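How to score your first soccer match for a local club site

So you said yes to covering the home games. Good! Writing up a match is one of the most fun jobs in the sport, and you can get decent at it in a single season. I've been doing it for Grellach since they played on the bottom pitch with the slope, and this is the routine I'd hand to anyone starting out.

Before kickoff

Get both team sheets and copy them into your notebook by shirt number, one team per page. Leave two blank lines under each name. Ask somebody from the visiting side how to say any name you're unsure of, and check the spelling while you're there. Away fans read these reports too, and they love seeing their left back spelled right.

Write down the referee, the weather and which way each team is kicking in the first half. You'll want that last one later, I promise.

During the match

Use the minute and a short code. Mine are G for goal, S for a shot on target, K for a corner, Y for a yellow card and X for a substitution. "21 S 9 low, saved left" is plenty. Keep your eyes up! If you write whole sentences you'll miss the next attack, and the next attack is always the one that goes in.

When a goal comes, jot down three things: who passed, which foot or head, and where it crossed the line. I once gave a Letel winner to the wrong striker and Natalie Dawber, who had scored it, very kindly waited until July to bring it up.

At the final whistle

Grab one quote from each coach. Ask about a particular moment ("What changed after the second corner?") and you'll get a much better answer than you would with "How do you feel?"
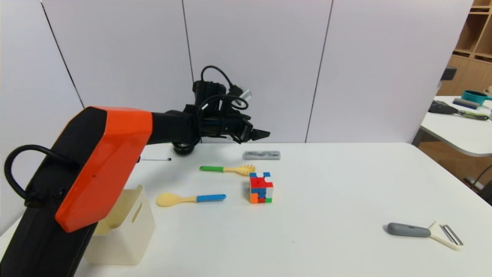 Now write it, the same evening if you can. Put the score and the winning moment in your first sentence, so for example: "A late header from Issa's captain earned a 2-1 win over Cluretti." Then go back and tell the rest in order, skipping the quiet stretches completely.

Aim for 900 words at the very most. My first one ran to 1,207 and spent four paragraphs on a throw-in. Cup finals can have a bit more room.

Read it out loud once, check every scorer against your notebook, and send it in. Then put the next fixture at the bottom, with the kickoff time and which gate is open.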